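Surnden Page Rest, for old diaries and letters

I made the first Surnden because my neck gave out. I had inherited my great-aunt Huguette Melnyk's farm diaries, 26 of them, and I was typing them up at the kitchen table in January with each one propped against the toaster. Her handwriting is tiny and she wrote right down into the gutter of the page, so I spent half my evenings with my nose in the binding. I've now typed more than 3,000 entries (mostly hens, weather and who came for supper) and I wouldn't go back to the toaster!

The rest is two beech boards joined by a Drametti hinge, covered in undyed cotton felt. Each board drops back separately, so a book that won't open flat doesn't have to. There are 5 slope settings. I keep mine on the second for bound books and the steepest for loose letters, with the little lip folded up so they don't slide into my tea.

You also get a pair of soft weights, the kind that look like a fat shoelace. Lay them across the outer margins and your hands are free to type. Please don't use clothespins - I did that for a month and there are dents in 1931 that I'm still sorry about.

There are two sizes. The Fina is the small one and suits pocket diaries and anything up to a school notebook. The Beaulieu takes ledgers, scrapbooks and those big farm account books with marbled edges. If you're not sure, measure the book open, cover to cover, and send me the width.

Francine Arsenault does the felt for me and I do the woodwork, so orders go out in batches. Expect roughly nine days. Spare felts and weights are usually on the shelf and go out the next morning.

To clean it, brush the felt with a dry clothes brush. No water, no sprays. Red rot from old leather will leave a rusty smudge, and you can swap the felt when it bothers you.

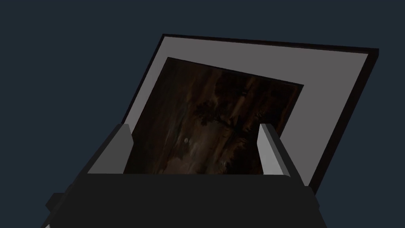
Loose diary pages and single letters are what I get asked about most, and yes, the Beaulieu will hold them fine. It's good for framed pieces too, if you have a letter somebody put behind glass years ago and you want to copy it out. A thin black frame like this one is the easy sort, and tilting it the way it's tilted in the picture is a good habit at home as well, as you can turn it until the lamp stops shining back at you. Deep, chunky frames won't sit behind the lip, so leave it folded down for those and use both weights along the bottom. Write to me with the outside measurements if yours is an odd shape.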